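**July, bedding bench, 8:40 a.m.**

Carrying on from the rinse question. The short version of where we were: quilted covers washed on the Kwok machine's normal bulky program come out stiffer than the same kind of cover washed by hand in the tub, and we had been blaming the spin. I no longer think it is the spin. I ran the spare cotton covers through twice with the spin turned down to the lowest setting and they dried just as boardy as before. So today is rinse water and detergent dose, and drying if there is time.

Setup is the same as last time. Test squares cut from the old cotton cover we use for everything, edges overlocked with Zoline thread so they don't fray into the drum filter. Each square has a number stitched in the corner, because the laundry marker faded last round and I ended up with two squares I couldn't tell apart. There are 14 squares in this batch. 53 is the last corner number, carried on from the earlier batches, so don't go looking for a full run of 53 in the drawer. The early ones were cut up for the stain trials.

Detergent is Volamley powder, from the open tub on the lower shelf. I sieved it first. There were hard lumps near the bottom, probably from the damp spell when the lid was left loose. Lumps went in the bin. If anyone has been dosing from the bottom of that tub with the big scoop, treat those results with some suspicion, mine included.

**Dose**

Half the squares got the full scoop and half got a level half scoop. Everything else equal: same program, same load of ballast towels, same water. Ballast towels were run through plain water beforehand. I skipped that step last month and I think the towels were carrying enough old detergent to swamp any difference.

Soak test after the wash: each square goes in a clean jar of warm tap water, lid on, shaken, left on the windowsill, shaken again. Look for foam. Crude, but it has agreed with the feel of the cloth every time so far, and it costs nothing.

Full scoop squares: foam in every jar, a proper collar of it on a couple. Water slightly cloudy.

Half scoop squares: a few bubbles that went away while I was writing the labels. Water clear, apart from one jar that had lint in it. I fished the lint out and shook it again and it was the same as the others.

That is a bigger difference than I expected. The half scoop squares are no dirtier that I can see. These squares weren't dirty to begin with, so that only means so much, and the next batch needs some real soil on it. Tea and face cream are what we mostly see on bed covers, so tea and face cream.
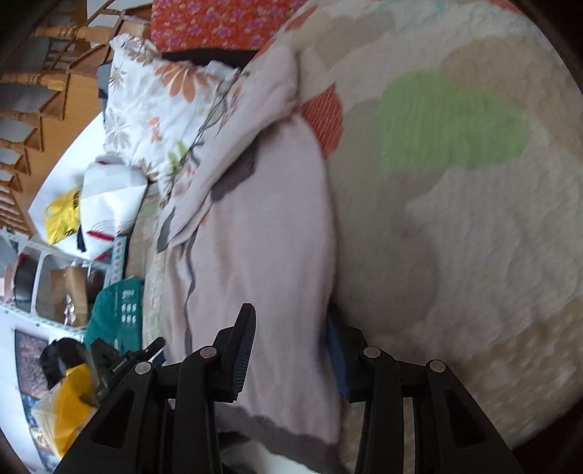
The other half of the problem is the batting. A flat sheet gives up its rinse water easily. A quilted cover holds it in the filling, and whatever is dissolved in that water stays put and dries there. I unpicked one seam of a leftover sample from the last batch and squeezed the batting by itself into a jar. More foam from that little handful than from the face cloth and backing together. I should have done this at the start. All the stiffness notes in the first part of this book are about face cloth, and I was feeling the wrong layer.

It would also explain why the tub wash does better. In the tub you press the thing down flat with both hands and the water gets pushed out through the filling, then you let it take up clean water and press again. The drum mostly rolls a big cover around as one lump. If the lump never opens, the middle of it never gets rinsed, whatever the program claims.

**Extra rinses, 10:15 a.m.**

Took the full scoop squares and put them back through rinse only. One extra rinse: less foam, still plenty. Two: not much. After 3 extra rinses the jars looked like the half scoop jars before any extra rinse at all. That's a lot of water and most of a morning to fix something that a smaller scoop would have prevented.

I also tried vinegar in the last rinse, since it was asked for in the margin a few pages back. I can't say it did anything. The squares smelled of vinegar until they were dry and then they didn't. Feel was the same as plain rinse to me, and I was feeling them with my eyes shut and the numbers covered. Not going to chase it.

Note on the water: Zirnen tap water is hard and we have never softened it here. All of this might come out differently in the other building. Someone should run a pair of squares over there before we write anything into the care sheet. I have left two unused ones in an envelope on the shelf for that purpose.

**Drying**

Two ways, same squares, after the final rinse. Rack by the open window, and the tumble dryer on low with the ballast towels.

Rack squares stiffer, dryer squares softer, no surprise. But the half scoop squares off the rack were softer than the full scoop squares off the rack, clearly enough that I could sort them with my eyes shut. I got one wrong. Out of the dryer I couldn't sort them at all. So the dryer hides the residue by beating the cloth soft, and it comes back stiff at the next line dry. I suspect this is why we get customers telling us a cover "went hard" after they had it home for a while and hung it outside.

Puckering: the old cotton covers pull up around the stitching when they shrink, and people either love it or ask us to flatten it. It can't be ironed flat in any way that lasts. Steam relaxes it for an afternoon. For anything with a printed face I would leave it alone, because pressing hard over a print while it is damp has given us a shiny patch before (see the blue pillow sham, which we paid for).

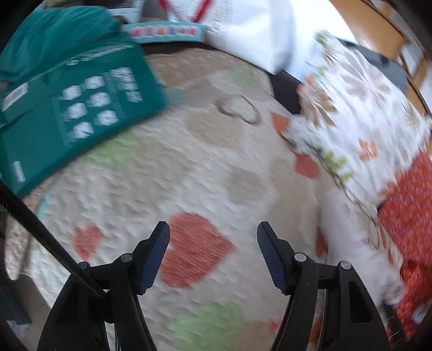 *Quilted bedspread, cream, large hearts print. Surface is textured and puckered.*

**Measuring shrinkage**

A word on how to do this, since the measurements earlier in the book don't agree with each other. If you measure a puckered cover as it lies, you get one number. If you smooth it toward the corners first, you get another, and it depends on how hard you pull. Neither is wrong but they can't go in the same column. From this batch on:

- Lay the cover on the big table, or on a bed if it won't fit.
- Let it settle. Don't smooth it.
- Measure along the stitch line, not along the bound edge. The binding shrinks on its own schedule.
- Take length and width in three places each and write down all of them.
- Write "as lies" next to the numbers.

I went back and put a question mark beside the older figures where I couldn't tell which way they had been done. Please don't rub the question marks out.

The tape on the hook by the door has stretched. I checked it against the steel rule and it is off by enough to matter over the length of a double cover. It is now the tape for string and parcels. Use the new one in the drawer.

**Loading the Kwok, 1:30 p.m.**

One cover at a time, always. I know the plate on the door says it will take more. Fold it loosely in long pleats and feed it round the drum so it forms a ring, with a towel or two opposite. When it goes in as a ball it stays as a ball. Tried both with the plain double cover: the ring came out evenly soaked, the ball had a patch in the middle that felt warmer and slicker than the rest. Slick means detergent. I rinsed that one again in the tub and the first water was gray with suds.

Stopping the machine halfway through the rinse, opening up, and refolding the cover the other way round helps as much as an extra rinse. It is a nuisance, and the door takes its time unlocking. For a thin summer cover I wouldn't bother.

The drain filter wants cleaning after every quilted load. I got out a wad of lint, a shirt button and one end of Zoline thread that had wound itself around the peg. Wind it off by hand. Please keep the seam ripper away from the gasket.

**What changes for now**

Half scoop of Volamley for a single cover, full scoop only if it is visibly soiled, and then add one rinse and check with a jar. Ring loading. Low spin is optional, it makes no difference to the feel and it makes the drying slower, so I have put the spin back to where it was.

The jar test goes on the job slip. Just write "clear" or "foam". If foam, rinse again before it goes to dry.

Allow 6 hours on the rack for a thin cover before you even pick it up to check, longer with the window shut. The heavy ones need turning partway or the fold over the bar stays damp and smells by the morning.

**Open**

- Soiled squares, tea and face cream, half scoop against full scoop.
- Pair of squares to the other building.
- Wool batting. Everything here is cotton. I would not assume any of it carries over, and I don't want wool in the Kwok until somebody has tried a scrap.
- Does the liquid Volamley behave the same? We have one bottle, part used. The cap measure is marked in a scale I can't match to the scoop, so weigh it.
- Order jars with better lids. Two of these leak when shaken and the windowsill is soaked.

Squares are on the rack, numbers facing out. Leave them until I have felt them again tomorrow.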